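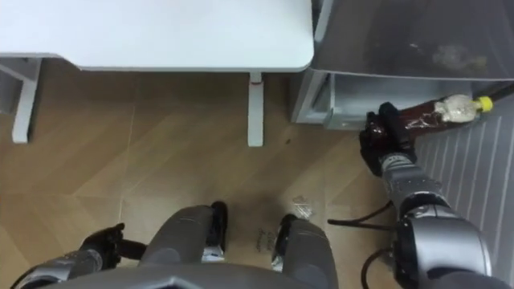
Is the Mavholm hand vacuum worth buying? For a small office, I think so, provided you can live with the noise.

It runs for up to 10 minutes on full power – enough for crumbs and a keyboard, too short for a car. The brush head is the best part.

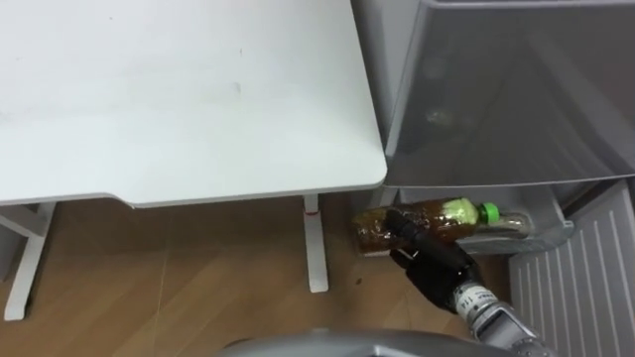

White desk top and legs.

Emptying it is messier. The filter sticks, and a good bit of dust ends up on your hands. Rathnayake sell spares in packs of 9.

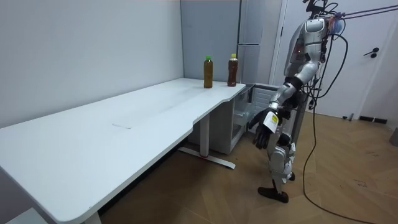 Long white desk with a silver robot beside it.

Charging is slow and the wall bracket feels thin. 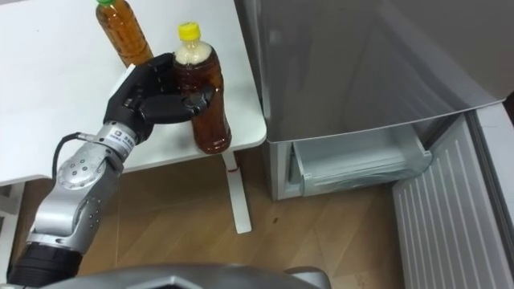

The older Stultadell is quieter but heavier, and I would still pick the Mavholm for daily use.

Vimala Nambiar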